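Home » Interviews » Picking up the soft stuff: a talk with Viola Cocco

Picking up the soft stuff: a talk with Viola Cocco

March 29, 2021
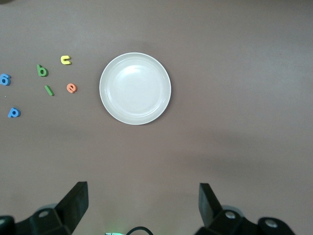 Viola Cocco has spent most of the winter comparing grippers, and she lights up when you ask which one she likes. "Ask me again in an hour, I'll have changed my mind," she says. Her test bench at Debnath, where she runs hardware trials, is set up for a task that sounds like a kids' game: get foam letters onto a plate. The wrist camera's view is up on her monitor when I pull up a chair, with the plate still empty between the two black fingers and the letters scattered off to the left. She points at the orange "e" nearest the plate. "That one I love. It has a hole, it has a gap, and it squashes. You learn so much from an e!"

The contest is between two parallel grippers, the Okier and the Terisum, on the same arm with the same controller. The Okier has the stronger grip and came with better paperwork. The Terisum is slower to close, but she can set its force in much smaller steps.

"With a wooden block you'd never care," she says. "With foam you care a lot. Squeeze too hard and the letter folds up, and then when you let go it springs off to who knows where. I've picked letters off the floor over there, under the radiator, everywhere."

So far she has logged 113 tries with the Okier and 37 with the Terisum, which joined the bench late after a shipping mix-up. She doesn't want to read much into the totals yet. What she will talk about is how each one fails. The Okier tends to get hold of a letter and then crush it. The Terisum tends to close so gently that the letter slides out on the way up.

"I'd take the second kind any day," she says. "A dropped letter lands close to where it started, and you can just go again."

Thin letters are her least favorite. An "l" lying at an angle gives the fingers very little to hold, and if the wrist is turned wrong by even a small amount, one pad lands on top of it. She rewrote the approach move for those in an afternoon and is still pleased about it.

The camera took longer. Her first mount put it so high that she lost sight of the fingertips, and she spent two weeks guessing at contact. The bracket she uses now came from Iritness, a small shop that bent it to her sketch. "I want to see both pads and the plate together — that's my whole wish list," she says. "When something goes wrong I can play it back and see which finger touched first."

Next come softer pads for the Okier, then up to 18 new objects, including sponges and a rolled sock. She hopes to have both grippers through the full set by September.

"The sock is going to be awful," she says, grinning. "I can't wait."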